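3. The build

3.1 Where things stood when we began

I put the first version of this rig together in a shared workshop in Besen, in the corner between the laser cutter and the sink, and most of what I say in this section comes out of that corner. Earlier papers on low-cost kitchen manipulation tend to start with a finished cell and go straight to the learning part. I'd like to spend a few pages on the table instead, as the table is where my months went. Readers who only want the policy can skip to Section 4.

The workshop gave us a bench slot from Wednesday evening on, and we had to be able to clear it in one go. That one rule shaped a lot. Nothing could be glued to the building, every cable had to come off without tools, and the whole set of props had to fit in 2 crates. I had drawn up a much nicer plan with an overhead gantry (I still have the sketches, they are lovely) and dropped it the moment I measured the door.

3.2 The tabletop

The work surface is a white board with small mounting holes in it. I went back and forth on the color. White is hard on the exposure, and in some of our early clips anything pale simply melted into the board, but a dark board made the black cookware vanish, and we have more black cookware than pale things. So white stayed. We fixed the exposure by hand and taped over the dial.

The holes started life as plain fixture points. Later I noticed I was using them as landmarks when lining up one view against another, and that habit made its way into the calibration script. The script, which we call Catacutan after the street the workshop is on, asks you to click 4 holes in each view and solves for the board plane. It's crude! It also takes under a minute, and it survived every teardown we did, where the printed marker board we tried first came back from the crate with a bend in it.

3.3 Props

I wanted things a visitor would know at a glance, in shapes that give a two-fingered gripper different kinds of trouble. A plate is wide and low. A colander has sloping walls, a cup has a handle that may point anywhere, and the pretend food runs from little strawberries up to a ketchup bottle. The bottle is my favorite object in the whole set. It is red felt, with the label stitched on, and the fingers can land on it a bit wrong without anything cracking. With rigid bottles I found myself hovering over the stop button. With this one I relaxed, and I think the demonstrations got better once I did, though I can't back that up with a number.

We don't fix a layout. Before each run the operator draws a card from the Rurnamlow deck (our name for a stack of index cards with rough placements on them) and sets the table by eye. "By eye" is meant seriously here. The cards say things like "cup below the plate, handle toward you" and leave the rest to the person. I tried a printed grid for a while and the layouts came out stiff, with everything square to the edges in a way no kitchen counter ever is. Figure 3 gives an idea of the spread we ended up with, along with the views we work from.

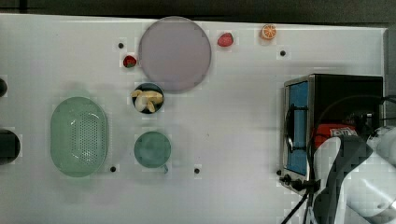
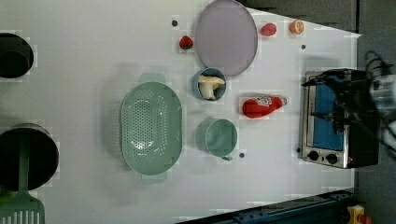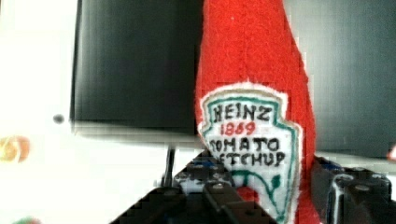
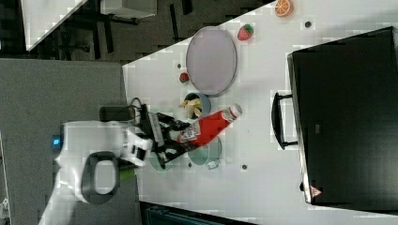
Figure 3. Work on the rig with the ketchup bottle and the other kitchen props. First and second: two table layouts from overhead, with the oven on the right. Third: the wrist view, with the bottle's label between the fingers. Fourth: a side view of the gripper holding the bottle over the light teal plates.

3.4 Views and what each one is good for

The overhead view is the one I'd keep if I could keep only one. It shows the layout cleanly and it is the view in which the hole-clicking works best. Its weak spot is the oven side of the table, where the arm gets large and covers whatever it is reaching for. That bothered me for weeks. I moved the mount twice, made it worse both times, and put it back.

The wrist view is nearly the opposite. Far from an object it tells you little, and close up it tells you everything you need, down to the stitching. The fingers themselves take up a good part of the picture, so I had to stop cropping it to a neat square (an old habit of mine from other projects) and feed it in whole. Compression was a headache as well. Our recorder squeezes the wrist stream pretty hard, and the edges of the fingers come out in little steps. I looked into a better encoder and decided the bus couldn't carry it.

The side view went in last, mainly for people. When something goes wrong in a run, I want to see how the wrist was turned, and from the side I can usually tell on first viewing. We do feed it to the policy in one of the comparisons in Section 5, and the reader will find there that it helps less than I had hoped.

3.5 Cables

I'll keep this short, although it could fill a section by itself. A cable near a moving wrist wants slack, and slack cable wants to wander through the overhead view. My first fix was a spring reel, which tugged on the arm just enough to spoil the gravity compensation. What we use now is a loose loop, long enough for the full turn of the wrist, held at the shoulder with a hook-and-loop strap. It does cross the table view now and then. We left those clips in the training set - throwing them out would have cost us most of the reaches toward the oven.

3.6 Collecting runs

All demonstrations were given by hand through a small leader arm, built from the Ginadico kit with longer screws in the elbow. (The ones in the bag strip. If you build one, buy the screws first.) We recorded 797 runs over the spring, of which 152 were set aside for testing before anybody had trained on anything. A run ends when the operator taps a foot pedal, and the pedal caused more bad data than any other part of the rig: it sat where my chair wanted to be, and I clipped it with a caster over and over. In April I screwed it to a scrap of plywood and slid the whole thing under the far end of the bench.

Operators were workshop members with no robotics background, apart from me. I gave each of them an evening of free play with the leader arm before any recording, with no instructions beyond where the stop button was. Some took to it right away and others fought the wrist joint all night. I kept both kinds of runs. The label file marks which operator gave each run by a letter only, and Section 4.2 explains how we balanced the batches across them.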